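From the Quintero Street Pantry: A Word About Paper Bags

Well, friends, it is October again, and if you have been by on a Saturday lately you know how the line has been going clear past the bike rack. We are so glad to see every one of you, and we are also (I will come right out with it) very nearly out of bags. Back in June we had them stacked up to the window in the back hall, and I remember telling Brayan Tamayo that we would never get through them all. Brayan was polite enough not to laugh.

So please, look under your sink, look in the pantry, look in that spot between the refrigerator and the wall where the bags all seem to end up, and bring us what you have. Grocery size is best. Handles are lovely but not needed, and a store name on the side doesn't bother us one bit.
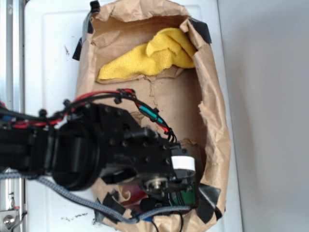

Bags do get old, of course, and I'm often asked which ones are worth bringing in. My own rule is that if it will stand up by itself and the bottom seam is tight, we can use it. A few soft wrinkles are fine, but once the paper has gone as creased as this one, with black tape around the rim, I wouldn't trust it with canned peaches, and it is better off at home holding a dust cloth or two. Anything that has had meat or fish in it should go out with your trash, please, even if it looks clean to you.

You can drop your bags in the big bin inside the Clorkeck Avenue door any time the building is open. Flat and bundled is easiest for us, 25 to a bundle if you happen to have that many, tied with string or slipped inside one another. If you only have two, bring two! My neighbor brings hers over with a loaf of zucchini bread tucked inside, and I would never want to discourage that sort of thing either.

While you're digging around, we could also use egg cartons (the cardboard kind, closed and dry) and clean glass jars with their lids. The folks at Skisirlow Farm have promised us dried beans again this fall, and last year we ended up scooping them into whatever we could find, including, I am sorry to say, my good soup tureen.

Bag folding is on the 29th at 6:30 in the side room, with coffee and something sweet. Come for ten minutes or stay the whole evening, and bring the kids if they like to stack things. If you need a ride, call the pantry desk at extension 3345 and leave your name and street.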